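Science > How Things Work > Robots and Computers

We use cookies to remember which pages you have read. You can change this in Settings.

How Does a Robot Learn to Clean a Sink?

You probably know how to wipe out a sink. You pick up a cloth, reach into the bowl, rub, and rinse. You don't have to think much about it. For a robot, every part of that job is hard. It has to know where the sink is, how far away it is, and how hard to press. It also has to know that the soap bottle is something to leave alone, or something to pick up, depending on the job.

For a long time, people who wanted a robot to do a job wrote down every step as a computer program. Move the arm forward. Close the hand. Lift. This works well in a factory, where the same part comes down the same line all day. It doesn't work well in a bathroom. Someone may have moved the cup. The light may be different. A program with fixed steps can't handle every change like that.

So many robot builders do something else. They show the robot how the job is done, over and over, and let a computer find the pattern. Each time they show it, that is called an example.

What is in an example?

An example is a recording of one try at one job. At Prikico, a robot workshop in Zitville, one example has 2 main parts. The first part is what the robot's cameras saw. The second part is how its arms and hands moved while the cameras were seeing it. Both parts are lined up in time, so the computer can match them. It can tell that when the view looked like this, the hand moved like that.

A person has to guide the robot for each example. This person is called an operator. The operator moves controls, and the robot's arms follow. It takes practice to do this smoothly. New operators at Prikico spend their first days just moving blocks from one tray to another.

The workshop saves 10 pictures every second while an example is being recorded. A short job can fill up a lot of computer space. 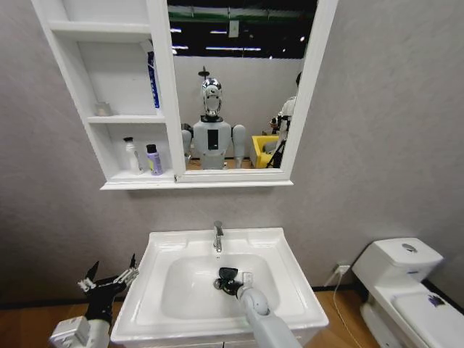 A learning system needs examples from places that look like real homes, so Prikico built several practice rooms. The bathroom is the smallest. It has a washbasin with a single-lever faucet, a toilet beside it, and a cabinet on the wall with bottles on its shelves. For jobs at the basin, one arm may have to reach right down into the bowl, with the gripper under the faucet, while the other hand stays up out of the way. The mirror makes things harder. When the robot faces it, the camera picks up the robot's own shiny head and white body, along with part of the room behind. A person knows that a reflection isn't a second robot standing in the wall. A learning system has to work that out from many examples with mirrors in them.

Why so many?

Think about learning to catch a ball. If somebody always threw it from the same spot at the same speed, you would get good at catching that one throw. Then a different throw would come and you might miss it. Robots have the same trouble. If every example has the cup on the left, the system may learn that cups are always on the left.

That is why operators change things between tries. They slide a bottle over, turn a cup around, or start with the arm in a new place. The goal for one bathroom job, which the team named Mellor, was 300 examples. For all the jobs in all the practice rooms, the team had 2062 examples by December 2018.

Not every try is a good one. Sometimes a hand slips or an object falls over. The operator marks these tries so they can be looked at later. Some are thrown out. Others are kept – a try where the operator drops something and then picks it up again can be useful, because the system gets to see how a mistake is fixed.

What happens next?

The examples go to a computer program called Wornix. It looks at a camera picture and guesses how the arm should move. Then it compares its guess with what the operator did. At first the guesses are very bad. Each time, the program changes itself a little so that the next guess will be closer. This is called training, and it can run all night.

After training, the robot tries the job without an operator guiding it. A person stands near the stop button and keeps notes. If the robot keeps having trouble with the same thing – a tall bottle, for instance – the operators go back and record more examples with tall bottles in them. Then the training starts again.

Words to know

Operator: a person who guides the robot.

Gripper: the part at the end of a robot's arm that holds things.

Example: a recording of one try at one job.

Training: the time when a computer program learns from examples.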